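The Case for the Short Shelf

Every December the Mosano reading room reviews its reference holdings, and every December someone proposes a larger bookcase. This office takes the opposite view. A working desk is best served by a single upright organizer, filled with the volumes its user consults and no others.
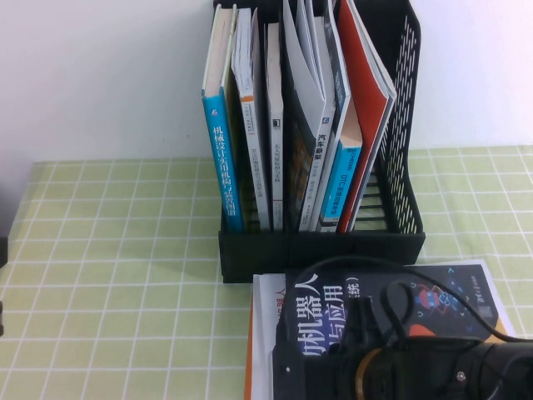 Technical books suffer most when stored flat. A mechanical handbook at the bottom of a stack is seldom opened, whatever it cost. Stood upright with the spine outward, it can be taken out with one hand and returned to its place. The remainder belongs in the general collection, where 3,000 titles are already cataloged for loan.

Ignacio Benavides
23 April 2024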